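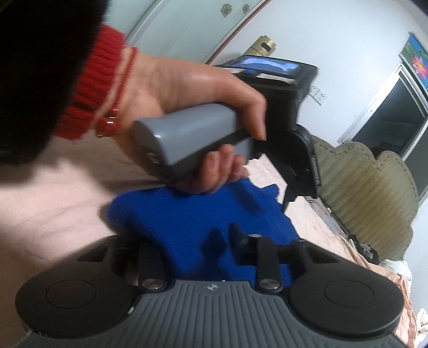

Grinholm Knitting Pattern Corpus

Old sweater patterns, typed out by hand and put into plain text files that a computer can read without weeping. Version 2.

What you get

3,506 patterns for sweaters, cardigans, mittens and one tea cozy that I could not bring myself to delete. Each pattern is one text file. The file name is the pattern number, and the number means nothing. An index file, patterns.csv, lists the title, garment type, yarn weight, needle size and the language of the leaflet it came from.

Where it came from

Most of the leaflets were printed by the Grutudska mill as free handouts with its yarn. The rest came from Halász, a mail-order shop that seems to have paid its proofreaders in buttons. Leaflets were scanned, run through text recognition, and then corrected by hand when the software decided that "k2tog" was a town.

Fields

title: as printed, including the exclamation points.
garment: one of 5 types. Vests are filed under sweaters. I have heard the arguments.
cuff: ribbed, folded, plain or unknown. Ribbed covers everything from 1x1 to whatever Halász was doing.
yarn_weight: modern name, converted from the mill's own scale.
gauge: stitches over four inches. Blank if the leaflet only said "knit firmly."
body: the full instructions, line breaks kept.

Known problems

Sleeve lengths in the Halász leaflets are often given for one arm only. Please assume the other one matches.

Charts are missing. If a pattern says "follow chart B," you have my sympathy. A chart format called Drurko is half written and lives in its own branch, where it can't hurt anyone.

Some sizes are listed as "stout boy" or "aunt." These were left alone – there is no table that converts them.

Checking

I proofread 100 patterns line by line against the paper and fixed what I found. The others got a spelling pass and a stitch-count script, which catches rows that don't add up. It also complains about every bobble, so read its output with patience.

Use

Free for research, teaching and keeping warm. If you publish something, cite the corpus by name and version. If you knit something, check your gauge first.

Contact

Harish Annamalai, through the issue tracker. Corrections are welcome, with the pattern number and the row. The next release is planned for February.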